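Gusska
Home > Curtains and dividers > Backdrop curtains > Ullis

Ullis backdrop curtain, teal-green

£399 including VAT
In stock. Sent out from our warehouse on the next working day.

Colour: Teal-green / Chalk / Slate / Rust
Heading: Hooks / Eyelets
Add to basket - Save to list - Ask for a swatch

Ullis is a full-width fabric curtain made to hang behind a work area, a small stage, a display table or a filming corner. It covers whatever is on the wall behind it and gives a plain, even colour in its place. It is also used as a divider in shared rooms, where it can be drawn across during the day and pushed back to one side when the floor is needed.

The curtain comes as one piece with finished edges on all four sides. It does not need lining. The top edge has a stiffened tape sewn in so that it keeps its shape between the hooks, and the bottom hem has a channel for weight tape, which is supplied in the box but not fitted. Some people prefer the looser hang without it. If the curtain is near a door or a heater, we suggest putting it in.

About the colour

The teal-green sits between blue and green and is on the quiet side. In daylight it looks greener, and under warm bulbs it moves a little towards blue-grey. It is a different colour from the bright green sold for cutting out backgrounds in video work, and we do not recommend it for that. Please see the Cervantes range if you need chroma green or chroma blue.

Screens differ, so please order a swatch before buying if the shade has to match paint or other furniture. Swatches are cut from the roll in current use. If you are adding to curtains you already have, tell us the batch number on the sewn label and we will check whether any of that batch is left.
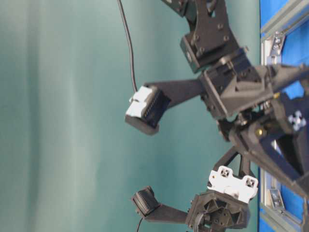

Ullis in teal-green, hung in soft vertical folds.

Folds or flat

How the curtain looks depends mostly on how full you hang it. Pushed together on the track it falls in soft folds, and the folds show as lighter and darker bands of the same colour. Pulled out to its full width it lies nearly flat, with a slight wave at the top where the hooks are.

For a softer look, allow a good deal more fabric than the width you want to cover. For a flat background, buy to the width of the wall and fit the weight tape. The cloth has a matt face on both sides, so there is no wrong side to hide. Light from one side will bring the folds out more, and light from the front will reduce them.

Fabric

Woven polyester, dyed before weaving. It is a medium weight cloth, heavy enough to fall straight but light enough for one person to carry the curtain up a stepladder. It is not a blackout fabric. A strong lamp or a sunny window behind it will show through as a glow.

It cuts down echo in a hard room to a small extent, in the way any large curtain does. We do not sell it as an acoustic product and have no test figures to give.

Size and contents

Width, pulled flat: 700 cm
Drop: made to order, up to the full roll width
Bottom hem: 20 mm channel
Care: machine wash cool, hang to dry

In the box: one curtain, hooks or eyelets as ordered, weight tape, one fabric tie-back, fitting sheet.

Not in the box: track, pole, wall brackets, screws.

The price is the same for every drop we can make. Enter the drop in centimetres at the checkout, measured from the underside of the track to where you want the hem to finish. Most customers take off a finger's width so the hem clears the floor. If you would like the fabric to rest on the floor, add to the drop and leave the weight tape out, as it tends to bunch.

Hanging it

The hook version fits the Stumeo ceiling track and most ordinary curtain tracks. The eyelet version needs a pole. We do not advise stretched wire for a curtain of this width, as the middle will sag however tight the wire is to begin with.

Supports should be no more than 80 cm apart along the track. Fix into joists or solid wall where you can, and use fixings suited to the ceiling if you cannot. Hook one end first, then the other, then work in towards the middle. It is much easier with a second person feeding the cloth up from below.

New curtains have fold lines from packing. Most of these drop out after a few days of hanging. For the rest, use a hand steamer from the back with the curtain in place, starting at the top. An iron can be used on a low setting with a cloth between the iron and the fabric.

Washing and care

Vacuum with a soft brush when dusty. Take out the hooks and the weight tape before washing. The whole curtain needs a large drum, so a launderette machine is a better choice than a home one. Do not tumble dry. Hang it back on the track while still slightly damp and most creases will pull out under the curtain's own weight.

Small marks can be dabbed with water and a little washing-up liquid. Do not rub, as this can leave a shiny patch. Keep sticky tape off the face, and use clips at the edge if you need to hold the fabric back for a short time.

Delivery and returns

Delivery is free on this item within mainland UK. Orders placed before noon on a Friday leave us the following Monday. Made-to-order drops take longer, and the date is shown at the checkout once you have entered your size.

Standard drops can be returned unused in their packing. Curtains cut to your own measurements cannot be returned unless there is a fault, so please measure twice and order a swatch first.

Goes with

Stumeo ceiling track, white or black
Stumeo corner bend
Ullis tie-back, pair
Spare hooks, bag
Cervantes chroma backdrop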